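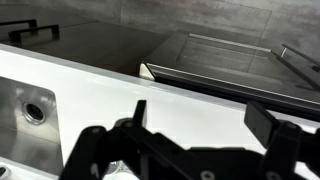 White countertop, with the gray floor beyond it.

Fultano Household Planner: a long review from a slow convert
By Eirlys Lewis
November 2019

I have kept some sort of household budget for most of my grown-up life, and I have given up on most of them too, so please read what follows as the opinion of someone who wants very badly to be organized and usually manages it until the first warm weekend of spring. Fultano is the first planner I've stuck with past that point. I started in January, when everyone starts these things, and I'm still opening it. That alone puts it well ahead of the notebook, the other notebook, and the expensive accordion folder.

For anyone who hasn't come across it, Fultano is a desktop program for working out how long your household could carry on if the money coming in went down or stopped. There is an ordinary budget inside it, with categories and monthly totals, but the part people talk about is the section called Lean Months. You tell it what you have, what you owe and what you spend, and then you take away a paycheck, or raise your rent, or knock a slice off your retirement account, and it redraws the whole year for you. With all the talk lately about whether the long good run in the economy has one more year in it, I can see why they built it. I can also see why it would scare some folks off, and I'd like to talk a few of them back in, if I can.

Setting it up

You'll need an afternoon. The box on the website says you can be up and running over a cup of coffee, and maybe you can if you have one bank account and a very simple life. I have a checking account, a savings account at a credit union I keep out of loyalty, two old workplace retirement plans I never combined (I know, I know), and a car loan. Fultano doesn't connect to any of them. You download a file from your bank and bring it in, or you type. My first import was 333 transactions, and the program sorted most of them sensibly on the first try, although it was convinced that my dentist was a restaurant.

Fixing the wrong ones is pleasant work. You click the line, pick where it belongs, and a little box asks whether to treat others like it the same way. Say yes to that. I said no for the first page or so out of pure caution and then had to do all of my pharmacy trips by hand, which I don't recommend to anybody.

The one place I got stuck was the loan. Fultano wants to know the balance, the rate and the payment, and then it asks for something called the "remaining schedule type," with a drop-down list and no help at all. I wrote to support, and a very kind man named Kwadwo Dankwa wrote back the next morning to tell me that nearly every car loan is the first choice on the list. Lovely! Now why couldn't the screen say so? He told me they had heard it before and that a help note was in the works. I've updated the program a couple of times since and haven't seen it yet.
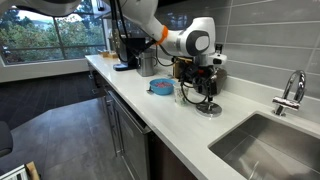 Once the loan was in, though, everything started talking to everything else, and I had my first real look at the year ahead. It comes up as a plain chart, one bar for each month, with your cushion shown as a line running over the top. When the line dips under the bars, the bar turns from blue to a sort of mustard color. I would have expected red, and I'm so glad they didn't use it. Mustard says "you'll want to look at this" and leaves your blood pressure alone.

Lean Months, or what I really came for

I'll tell you what I did first, which I suspect is what everyone does. I took away my whole income and watched what happened. The answer was that I had less time than I'd been telling myself at night and more than I'd been fearing in the morning. I had been carrying around this idea of "a few months put by" for years without ever having sat down to check it, and there it was, with an actual month at the end of it.

Then I settled down and tried gentler things. What if my hours were cut and I kept my insurance? What if I kept my hours but the furnace went? You can stack these up, name them and save them, and the free trial gives you two saved plans while the paid version gives you 8. I thought eight was stingy until I noticed that I only ever go back to three of them. The one I look at most is called Cut Hours, Old Furnace, and I'm fonder of it than a person should be of a chart.

What Fultano will not do is tell you whether a downturn is coming. I appreciate this more than I can say. My inbox has been full all fall of people who are perfectly sure, in both directions, and a friend forwards me every one of those letters with the word "thoughts?" at the top. The program has no opinion. It asks how bad you'd like things to be and for how long, and it goes from there. There's a slider for your investments, and you can drag it down as far as you can bear. I'd only say that it assumes your funds drop all at once and then come back in a straight line, and anyone who has opened a statement during a bad stretch knows they don't behave like that. A bumpy option would be welcome.

I also wish it handled irregular pay better. My neighbor does catering and gets paid in lumps, and when we tried putting her year into it, we had to pretend each job was a bonus. It worked, sort of, but the monthly average it showed her was silly and she went home unconvinced – I think she had come mostly for the pie, to be fair to her.

How it stacks up against the others

I've tried a few of its neighbors, so let me go through them quickly, or as quickly as I go through anything.

Luvo is the pretty one. It's an app for your phone, it connects to your bank by itself, and it cheers you on when you skip a purchase. If what you need is to stop buying lunch, I think Luvo may well be better for you. It has nothing to say about next year, though, and I found the cheering hard to take at seven in the morning.

The Šimek workbook is a big spreadsheet, and people who love it really love it. You can see every formula and change whatever you please. I changed something I shouldn't have on my first evening and never did find out what. If you're handy with spreadsheets, you'll get most of what Fultano does out of it, and you'll get the bumpy market too.

Dustitmont Planner is the grown-up of the bunch and priced like it. There's a whole section on taxes in retirement and another on pensions, and you can tell that it was made with advisors in mind. I felt like I was filling in a form for somebody else.

Fultano sits in the middle of these and costs $28 for the year. You don't have to give them a card to try it, and when my trial ran out it let me keep looking at everything I'd put in, just without changing it. I thought that was decent of them.

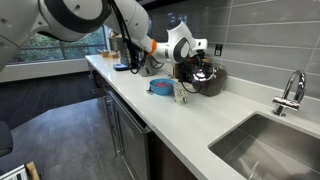 Muammer Kaplan wrote in after my first short note on Fultano: I bought it on your say-so and I like it, but I think you let it off easy on the cushion number. It counts money in a retirement account as if you could pull it out free and clear. For anyone my age with no plan to touch that money, the months it shows you are too rosy. I ended up leaving those accounts out altogether and the picture changed a lot.

Muammer is quite right, and I should have caught it. There is a setting for this, tucked away under Accounts, then Edit, then a checkbox labeled "Exclude from cushion." It's off to begin with, and in my opinion it ought to be on. Please go and check yours before you take any comfort from the chart. When I did mine the line dropped by a good bit, and my three saved plans all picked up some mustard they hadn't had before. I was a little sore about it for an evening, and then I moved a bit more into savings, so I suppose I came out ahead.

Day to day

Keeping up with it takes very little. I bring in my bank file at the end of the month, fix the strays, and read over the summary page with my feet up. The summary prints nicely on one sheet, and I've started pinning it inside the pantry door where the take-out menus used to be. My household bills have become a lot less mysterious to me. Water and heat were the surprise, as I'd been guessing low on both for years, and there is something steadying about having the real figures to hand when you're deciding whether a repair can wait.

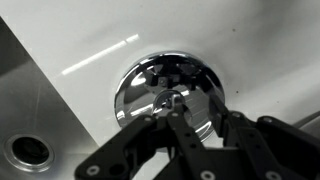 Sink basin and chrome pop-up stopper.

A few small grumbles while I'm at it. The type is tiny on an older screen and the View menu only makes it one size bigger. Backups have to be done by hand, and the reminder comes up right when you're closing the program, at the very moment you've stood up to go do something else. The category list comes with "Boats" and doesn't come with "Pets," and as the owner of one elderly beagle and no boats I took that personally (you can add your own, and I did). And the printed guide, which I paid a little extra for, was clearly written for the version before this one, so the buttons have wandered.

Who should get it

If you have a fairly regular paycheck, some savings, a worry or two about next year, and no great love of spreadsheets, I think you'd be happy with Fultano. If your pay comes in lumps, wait and see whether they improve that side of it. If you already have an advisor who runs this sort of thing for you, ask for a copy of what they've done and read it properly before spending anything. And if you're in real trouble with debts right now, this isn't the tool for that job, and a sit-down with a good nonprofit credit counselor would do you far more good than any chart.

I renewed mine early. The new help note on loans had better be there by the time I need it, as I'm thinking about a different car.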